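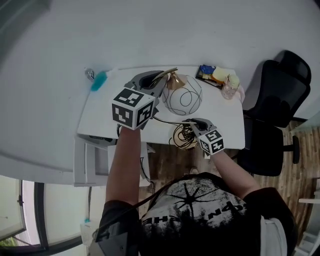

How many demonstrations does a robot need to learn a household task? It depends on how much the task varies from one home to the next, and published figures are hard to compare.

Handheld demonstration gathering is a way of producing training examples for robot learning in which a person performs a task while holding grippers, without a robot in the loop. The grippers often carry printed tag cubes, whose patterns let software work out where each hand was at a given moment. Typical tasks include moving a desk lamp or handling its cord.

Supporters say the method is fast and cheap. The Skukumel project reported 900 demonstrations from 30 rooms, gathered by 9 people. The total says little about quality. Repeated takes in one room tend to look alike, and the report did not say how many were thrown out.

Cables are a known weak spot. A cord rarely falls the same way twice, and a policy trained on one tangle may do poorly on the next. Zuzanna Makowska, writing on the Rornico data set, argued that its cable episodes mostly taught the habits of two operators — a charge its authors have disputed.

A second objection concerns transfer. People reach and lean in ways a fixed arm can't copy, so some recorded motions have to be dropped. Barros, a filtering tool, removes motions outside a chosen arm's reach, but it can't tell whether the remaining ones are good examples. Claims that the method works in any home remain largely untested.

See also: Skalusside (data format), imitation learning, motion tracking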